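Plikano Creators' Programme
Progress report to the Skikska Fund
Date of report: 09/01/2025
Prepared by: Paweena Duangkaew, Programme Manager
Approved by: Wichai Suksawat, Director

1. Purpose of this report

This is the second progress report under the current grant. It covers the period from June to the end of December and sets out the work done with bloggers and video makers, the money committed, and the matters on which we would welcome the Fund's view before the next payment falls due.

2. Background

The grant supports people who publish regular personal or household content online and who have no agency or employer behind them. Most write or film at home, in the evenings, alongside other work. The programme offers them training, small equipment grants and access to an adviser on contracts, tax and privacy. It does not pay for content and has no say in what members publish.

3. Membership and attendance

At the end of the period the programme had 253 registered members, of whom 183 had attended at least one session. Attendance was strongest at the evening sessions on contracts and weakest at the daytime sessions on search and page layout. We have moved the latter to the evening for the coming term.

Members who joined before June were asked to renew their registration. The reminder was sent later than planned, and a number of people who wished to continue were removed from the mailing list by mistake. They have been restored, and the renewal date will in future be shown on each member's account page.

4. Training delivered

The training was arranged in three strands.

Writing and editing. Sessions dealt with planning a series of posts, keeping an archive in order and correcting a post after publication. The session on corrections was repeated at members' request.

Disclosure and paid work. Members were taken through the labelling of gifts, discount codes and paid placements. Several had been using different wording on their blog and on their video channel for the same arrangement. A short set of standard wordings has been written and is now in general use among those who attended.

Filming and writing at home. This strand looked at light, sound and the handling of private details. Members were advised to check post, school items and views from windows before publishing anything recorded indoors. Those who post about cooking, laundry and cleaning made up the largest group here, and they asked for more time on recording speech in rooms with hard floors and bare walls. A follow-up session on sound is planned.

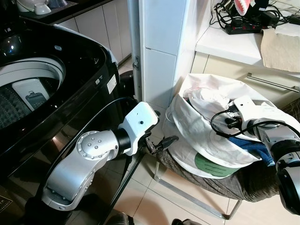

5. Equipment grants

We received 98 applications for equipment grants. Microphones and lights were the most common requests, followed by repairs to laptops. Applications for phones were declined where the applicant already had one suitable for filming, in line with the rules agreed with the Fund.

Orders are placed through Stodino. Deliveries in the early part of the period were slow, and one batch of microphones arrived with the wrong connectors. Stodino replaced the batch without charge – the delay nevertheless meant that some members attended the first sound session without their own equipment.

6. The shared reading page

The page that gathers members' new posts in one place was moved to the Fukuda hosting service in the autumn. The move was completed within budget. Some older links stopped working and are being mended by hand, starting with those that readers use most.

Members remain divided on whether comments should be open on the shared page. Those with long-standing readers tend to prefer that discussion stays on their own blogs. Comments have been left closed for the present.

7. Spending

Spending on training and on the adviser's time is in line with the agreed budget. The equipment line is underspent as a result of the delivery problems described in section 5, and the balance is expected to be used by the end of the next term. No money has been moved between budget lines. A full statement of accounts has been sent separately.

8. Matters for the Fund

We ask the Fund to agree that the underspend on equipment may be carried forward into the next term.

We also ask for guidance on members whose blogs begin to earn a regular income. The present rules are silent on this point. Our preference is to let such members keep access to training and to the adviser, but to close equipment grants to them – a draft wording is ready and can be supplied on request.

9. Next steps

The evening sessions on search and page layout will open the new term, followed by the further session on sound. Mending of the older links will continue alongside. The next report will be submitted in June.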